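Another masked singer, another vote I don't buy

11 September 2018

So the Gorkunora final ended with the singer in the fox mask winning by two points, 53 to 51 or whatever they flashed up before the confetti. I watched it twice and I still don't believe the studio crowd liked that second ballad best. Fourteen weeks of this, and the favorite wins by a hair every time there's a phone ad to sell.
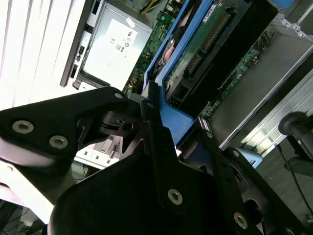
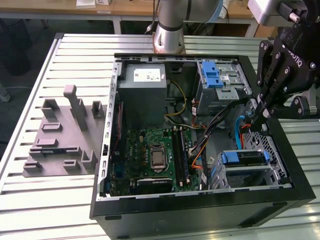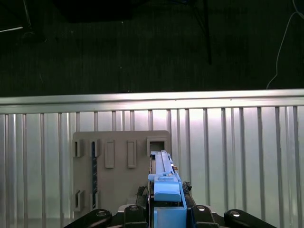 What Vevotel says

Vevotel runs the voting and says every text was counted. Fine – then show the totals by round. They promised that last season too. The show is back in October, and I'll probably watch, mostly for the band. The duet in round 2 was good, I'll give them that.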